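Titum 7, reviewed by someone who has to live with it

Task planning for people who take computers apart
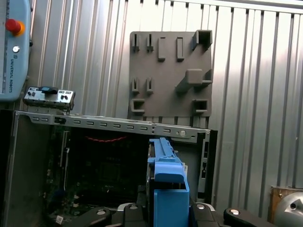 What I wanted from it

Our shop does one thing with robots, and it's dull: we put parts into desktop computer cases and take parts out of them. Drive caddies, front panels, cables, the odd motherboard when I'm feeling brave. The arm is a Universal Robots one, the case lies open in front of it, and a gray fixture board on the wall has holders for parts and tools. None of that was bought with Titum in mind, and I'd guess that's how it goes for most people shopping for planning software. You have the hardware already. What you lack is something to sit on top of it and decide what happens next.

Before this we had a pile of scripts. They were mine, so I can be rude about them. Each one did a single job well until somebody changed the case model, and then it did a single job with great confidence in the wrong place. Titum promises to replace the pile with a task tree, a planner and a perception module that all share one model of the world. I've been running version 7 since February, long enough to have opinions and a few grudges.

Installing it

The installer is pleasant and lies to you a little. It says "Ready" when it means it has copied the files. You then need the robot driver, which is a separate download, and the camera driver, which is a separate download from a different page with a different login. Once those were in, calibration went better than I deserved. You move the wrist camera through 20 poses around a printed target, and the software works out where the camera sits relative to the gripper. Mine failed the first time and told me exactly which poses were too much alike. I have paid more for software that just said "Error."

The task tree

This is the best part of Titum, and if you only read one section, you've picked well. You build a job out of small steps (find, approach, grip, pull, check) and each step says what it needs to be true before it runs and what should be true after. The planner puts them in order. Tell it the drive caddy has to come out before the cable behind it can be reached, and it will stop offering you plans that reach through solid plastic.

My old caddy script ran to several pages. In Titum it's 11 steps, and I can show it to someone who doesn't program and they'll mostly follow it. You can also run the tree one step at a time, with the next motion drawn over the live view before the arm moves. I use this constantly. The teach pendant stays within reach all the same, because a ghost outline on a screen has never stopped anything.

My complaint is with the editor. Steps snap to a grid that nobody asked for, undo forgets everything when you switch tabs, and the search box looks only at step names, never at what's inside them. If you call your steps "grip2" and "grip2_new," as I did, you will suffer for it.

Perception

Mixed. Titum's part finder wants a model of each part, and if you have a decent one, it's quick and steady. A bright blue plastic caddy against the dark inside of a case is about the kindest thing you could ask a camera to look for, and Titum finds it as if it were proud of itself. Rails with rows of slots are harder. Every slot looks like its neighbor, and I have watched the software line up a case perfectly, one slot over from where the case was.

The fix is to give it a landmark that doesn't repeat. I used the front panel bracket with its ports, plus a screw on the rail, and the slipping stopped. The manual mentions this on page 48, under "Advanced," where it does the least possible good.

Shiny metal is the other sore point. If you work in front of corrugated wall panels, you'll know how they throw light around in stripes. Titum has a mask tool for this: draw a region, and perception ignores everything in it. It works, but the mask is tied to the camera view and not to the cell, so a wrist camera needs a new one for every viewing pose. I asked support if that was on purpose. They said it was "by design," and I've decided to take that as a yes with regrets.

Cables are beyond it. A braided cable running across a case has no fixed shape, and Titum's answer is to let you mark a rough keep-out box around it and go carefully. Fair enough. I'd sooner have a box than a cheerful guess.

Motion and contact

Collision checking is solid once you've told it what's there. You import the fixture board, the case and the gripper, and it plans around all of them. It does treat the gripper fingers as fatter than they are by default, and in a crowded case that padding decides whether there's a path at all. I spent a whole afternoon believing the caddy couldn't be reached. Then I found the padding setting, turned it down, and a plan came up at once. Do that first, and do it in small steps, at low speed.

Force control is simple and good. You set a push limit and a direction that's allowed to give, and it will feel its way along an edge without drama. For latches it's a bit too polite. There's a "wiggle" step that sounds like a joke and is the reason I haven't gone back to my scripts.

How it compares

I tried Prama before this. Prama has the nicer editor by a mile, with search that works and undo that remembers, but its planner treats every job as a fixed list, so the first surprise ends the run. Jarnberg goes the other way. It will replan through nearly anything, and you'll need a week and a quiet room to set it up. Noemi Baptiste, who shares the cell with me, still prefers Jarnberg for anything with more than one arm, and she's likely right. For one arm and one open case, I'd pick Titum.

We also looked at Mousavi's part finder as an add-on for the perception side. It plugs in neatly and handled the slotted rail without any help from me. It's also licensed per camera, and I gave up reading there.

Logging

Better than expected. Each run saves the tree, the camera views and the joint positions on one timeline, and you can scrub back to the moment things went wrong and restart the plan from there in simulation. The files are huge. Turn on the automatic cleanup, or your disk will find out about it before you do.

Things I'd change

Put undo back together. Let me search inside steps. Tie the masks to the cell. Change the word "Ready." And please, whoever picked the alert sound, pick another one; it's the same three notes as our microwave, and I've walked over to the robot twice expecting soup.

Should you buy it

If your jobs are short and your parts never change, stay with scripts and spend the money on better lights. If you swap case models often, or other people have to read your work, Titum earns its price within the first few jobs. Get the trial, bring your most annoying part, and look up the padding setting before you do anything else.

Four stars out of five. The missing one is for the undo button.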